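Trips > Factory visits > Badmont

Badmont open day: kilns, enamel and a very long queue

May 1, 2020 | By Fengying Guo
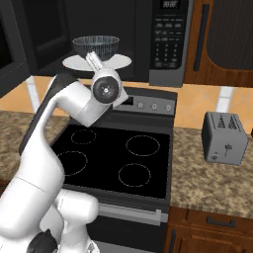
Finally getting my notes up from the Schumacher enamel works at Badmont, we went back in February and I've been sitting on them ever since. Went for the stovetops and oven liners, stayed for the glazes. They do the cooker parts in one shed and the pots and basins in the other, and you get to wander both if you book the long tour. Most people think enamel is paint. It's glass, ground up and fired onto steel. Once you know that you look at every cooker differently, even a plain black electric range like the one in the kitchen up top, control panel and all. The black is the hard one apparently, shows every pinhole.

Getting there. Train to Badmont, then the shuttle, 30 minutes if the lights are kind. Ours wasn't. Parking is free but the paddock was soup after the rain, wear boots. Gates opened at ten and the queue was already back past the footy oval.

First stop the milling room. LOUD. Big drums of frit going round with clay and water, earplugs from a bucket at the door. Our guide was Sigrún Vestergaard, 24 years in the place and shouts beautifully. She passed round a jar of raw frit, like crushed boiled lollies, and told us not to lick it. Someone's kid looked pretty keen.

Then the spray line, behind glass. Then the furnace, which was the bit everyone came for. Parts go in on hooks looking like chalk and come out glowing orange, then the colour creeps back as they cool. You can stand there for ages. I did, missed half the talk on pickling baths (acid, rinse, acid again, something about nickel?). Sorry.

Inspection bench was my favourite. Two women with lamps and a wax pencil, circling faults. Fish scale, pinholes, hairlines, something they call copperheads. Anything circled gets ground back and fired again or goes to the seconds shop. Nobody chats at that bench.

Lunch: sausage sizzle run by the Virham netball club, decent onions, ran out of bread by one. Coffee van was better than it needed to be. $7 for a large tho.

Seconds shop is cash or card. I got a pie dish in the green they call Nunum, chip on the underside, couldn't care less. Roasting trays went first so go there BEFORE the tour if thats what you're after. No one stops you.

The old pattern books are upstairs in the office, easy to miss, follow the handwritten sign past the loos. Hand-tinted swatches, order slips, a complaint letter about a bathtub that goes on for four pages. Would of stayed longer but the last shuttle leaves at half three and they mean it.

Under-12s can't do the furnace floor, there's a viewing window for them. Prams no good on the stairs. Closed shoes or they'll turn you round at the gate, saw it happen to a bloke in thongs.

2,389 views | 7 comments | 24 shares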